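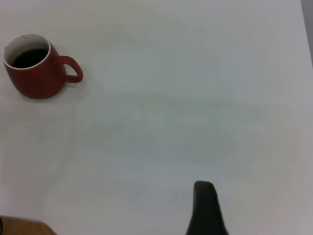 Ceramic glaze testing rules to tighten for small potteries

Small potteries selling mugs, bowls and plates through the Nanisham makers' market will have to supply a leach test result for every glaze that touches food or drink, under rules that take effect in November. The market's operator, Kocsis, published the requirement this week along with a list of accepted test methods.

Until now, stallholders could sign a statement that their glazes were food safe, usually on the strength of the label on the glaze tub. Kocsis says that label covers the glaze as supplied and takes no account of the clay body, the thickness of the coat or the firing schedule used by the potter.
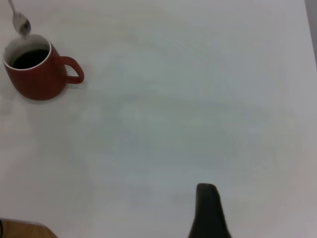

The new rule applies to each combination of clay, glaze and firing temperature. A potter who changes any one of the three will need a fresh result before the ware goes on sale. Two-colour work is treated according to which glaze meets the contents: a red mug with a white interior wall, like the one shown, would be tested on the white, with a second check at the rim where lips touch the outer glaze. Ware that is unglazed inside can be sold only as decorative.

Samples must be fired in the same kiln as the stock they represent. The Wurkatberg laboratory, which will handle most of the work, asks for three pieces per combination, unwashed and wrapped separately. Each piece is filled with dilute acetic acid and held at room temperature for 24 hours in the dark. The liquid is then analysed for lead, cadmium, cobalt and barium. 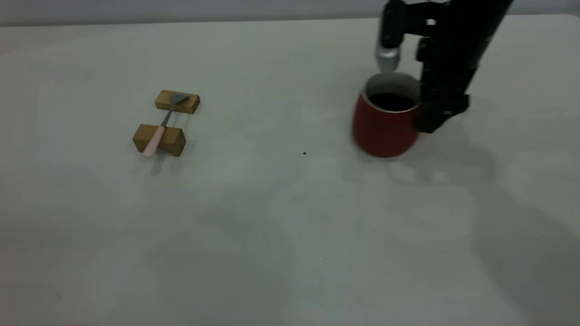
Results are reported in milligrams per litre. A combination that passes stays on the register for two years. One that fails can be resubmitted after a change to the glaze or the firing, and the failed stock must be withdrawn or relabelled as decorative in the meantime.

The laboratory charges $70 per combination, with no discount for resubmission. Kocsis has set aside money to cover the first test for each of its 146 registered stalls. Potters with a wide range of colours will pay for the rest themselves, and several have said they expect to cut back to one or two liner glazes.

A trial earlier in the year covered 200 combinations. Most of the failures came from copper-bearing matte glazes fired to 1,125 degrees, well short of the range printed on the packet. Clear and white gloss liners fired to schedule gave the lowest readings — in many cases below the limit of detection. 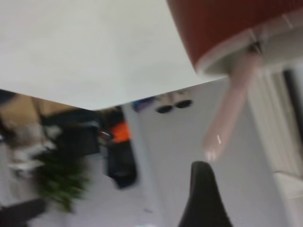
Do the rules cover second-hand or imported ware?

Only ware made by the stallholder is covered. Imported pieces fall under existing import standards, and second-hand ceramics are not permitted at the market.

Glaze supplier Nitorska has said it will print firing ranges in larger type and add a note that results depend on the clay body. Test kits sold for home use, including swabs and lemon juice methods, will not be accepted as evidence. Applications for the funded first test open at 9 am on the first day of the November market, and forms are available at the market office.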